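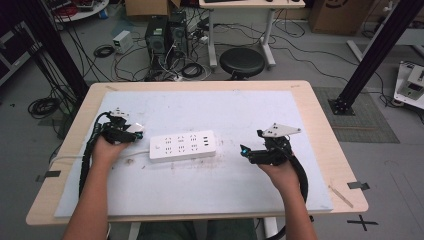 Is the college picks column beating the spread?

Too early to claim it, and the record so far gives me no reason to. The column is sitting a shade under .500 against the number, and at standard juice that is a losing bettor.

Filed under: College Hoops / Picks / Inside the Desk
2 comments | 25 shares

To: Kai-wen Tsang
Re: Picks column, progress since September

You asked for a plain account before the Wernard money comes up for renewal, so I have tried to leave the cheerleading out of it.

The column has run every Wednesday at noon as planned. We missed no weeks. Football was the warm-up and I would ignore it; the lines we printed were often stale by kickoff, and our own grading was sloppy. Basketball has been handled better. Every pick is now logged with the line at the time of publication and graded against that line, even when it moved our way an hour later. Pillay does the grading and I don't touch the sheet.

The hot stretch in conference play got a lot of attention, and I'd like us to stop quoting it. Most of it came from taking Bondton plus the points at home, over and over, while the market was slow to notice they had a real point guard. The market noticed. Since then we are giving it back, including a bad night laying 2 with Prastmont on the road, when they went cold from the line and lost outright. I wrote that week that Prastmont was "undervalued." I can't find much in my notes to support the word.

The ratings model is the part I trust least. It was sold to us as the thing that would separate the column from guys with opinions, and in practice its picks and mine agree nearly every time. Either it is very good or I am tuning it until it says what I already think. Pillay suspects the second — so do I. From the next column on, the model's number gets locked before I write a word, and both go in print when they differ.

Readers seem to like the column more than the record deserves. The reader pool hit its cap of 500 entries, and the complaints are mostly about the jokes. I would be careful about treating a full pool as proof of anything, as it was free to enter and the prize was $100.

What I'm asking for: keep the budget flat through the tournament, no expansion to the NBA, and no "expert" tag on the byline until we have a full season graded. The Wernard people want a best bet of the week in bold. I'd hold off on that too, at least until the locked numbers have been running for a month.

Grading sheet is in the shared folder. The football tab is still a mess.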